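Jobs Home Browse Post an Ad Saved Help
Community Board > Calls for Participants > Hobbies and Crafts > Small-Space Home Repair Diary Project

Looking for renters who fix things (or try to) – paid diary project, Jalthorpe area

Hi! I'm putting together a book about how people in small rented apartments take care of the stuff they live with, and I need people to keep a repair diary for me. If you've ever glued a drawer front back on at eleven at night so you wouldn't have to call the landlord, I would love to hear from you.

A little background so you know who you're dealing with. I've been renting in Jalthorpe for most of my adult life, and I write a small newsletter called Endau that goes out to 2,217 people, most of whom seem to own at least one wobbly chair. Last year I asked readers to write in with the thing in their home they'd been meaning to fix the longest. I figured I'd get a handful of replies. I got 681, and I read every one of them on my couch (which has a bad leg, by the way, and is still waiting its turn). Somebody had been propping up a bookcase with a paperback since college. Somebody else sent me four pages about one kitchen cabinet door, and I loved all four pages!

So now it's going to be a book, and the book needs diaries. Letters are great, but people write them after the fact and leave out the middle, where you buy the wrong screws twice and go lie down for a while. I want the middle.

What you'd be doing

You pick two things in your home that need fixing. They can be tiny. A sticking window, a lamp with a loose neck, a hem, a shelf that leans – all fine. Over 12 weeks you work on them at whatever pace you like, and you write me a short diary entry once a week. A paragraph is plenty. If you did nothing that week, write "did nothing" and tell me what got in the way. I'd also like a few phone pictures along the way, and we'll have two chats by phone, one near the start and one at the end. The chats run long if you let me, so feel free to cut me off.

You don't have to finish anything. Please don't let that stop you from applying. Some of the letters I liked best were about stuff that is still broken.

Who I'm looking for

You rent, you're 18 or over, and you live in Jalthorpe, Girau or one of the towns in between. Roommates are welcome to sign up together, as long as each of you keeps your own diary. I'd especially like to hear from people who think of themselves as bad at this. I already have plenty of folks with a full toolbox and a label maker, bless them, and I need more people whose only tool is a butter knife.

Please stick to things you're allowed to work on under your lease. No gas, no wiring inside the walls, no ladders out on the fire escape. If you aren't sure, ask me first and we'll find you something else to fix.

What you get

I pay $681 for the full 12 weeks, half after our first chat and half after the last one. You also get up to $40 back for supplies if you send me the receipts, and a copy of the book when it's printed. The little press I'm working with, Oei, is letting me use first names only or a made-up name, whichever you like better. You'll see your own pages before they go to print and you can take things out.
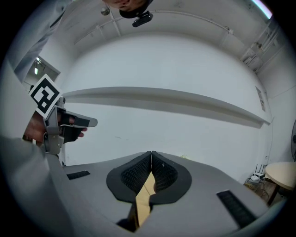 Black foam pads on either side of a flat, tan piece.

How to apply

Hit the reply button on this listing and tell me three things: where you live (just the town), what two things you'd want to fix, and how long they've been bugging you. No resume, please. Spelling doesn't count. If writing isn't your favorite, you can leave a voice message instead, and the weekly entries can be voice messages too – I'll type them up myself.

I'm reading replies through the end of November and I'll write back to everyone, even if it's a no. Diaries start once the group is filled, and I'll check with you about timing before we set anything.

Questions are fine too, just put "question" at the top so I don't mistake it for an application. I'm usually at my desk in the mornings.

Posted November 7, 2024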